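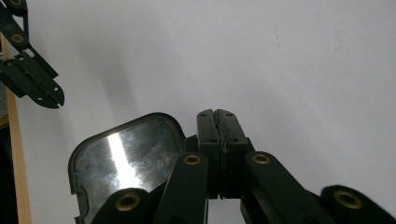

Gineck renters will be allowed to paint their own apartments without asking the landlord first under a rule the town council passed in August. The rule covers interior walls only and takes effect with leases signed or renewed from the start of next year. Most rental units in town are handed over with plain white walls, like the one shown, and many leases now say they have to stay that way until the tenant leaves.

By the Rerora Courier staff
August

Under the new rule, a tenant must give the landlord written notice of the color and the rooms to be painted. The landlord can't refuse the color but can ask for water-based paint and for drop cloths on carpet. Ceilings, trim, doors and kitchen cabinets are left out, and so are any walls with wallpaper or exposed brick.

At move-out the tenant has 2 choices. The walls can be put back to their original color, or the tenant can pay a flat repainting fee for each room, taken from the deposit. The fee will be set by the town each year. Landlords had asked to set their own fees, and an early draft would have let them. That part was dropped after a public hearing in the spring.

The town received 287 written comments on the proposal. Many came from the Brikura apartments on the north side, where tenants said they had been charged for full repainting after hanging shelves or covering a scuffed hallway with paint that didn't quite match. Owners of smaller buildings wrote that dark colors can take several coats to cover and that a flat fee might not pay for the work, especially in older units with high ceilings.

The final version exempts buildings listed on the historic register and any rental where the owner lives in the same house. Furnished rooms rented for less than 46 days are also exempt.

Landlords who already repaint between tenants will have to keep a dated record of the work. If there is no record, they can't collect the fee. The town housing office will post a sample form for landlords and a sample notice for tenants before the rule starts. Paper copies will be available at the front counter and at the Uibo branch library.

Complaints will go to the housing office, which must answer in writing. The council plans to look at the rule again after 2 years. Current leases are not affected until they renew, and tenants who have already painted with permission don't need to file anything.

Recent items
Uibo branch library extends evening hours
Water main work to close part of Mill Street
Brikura parking permits go up in price
School bus routes posted for the fall
Leaf pickup schedule changes on the north side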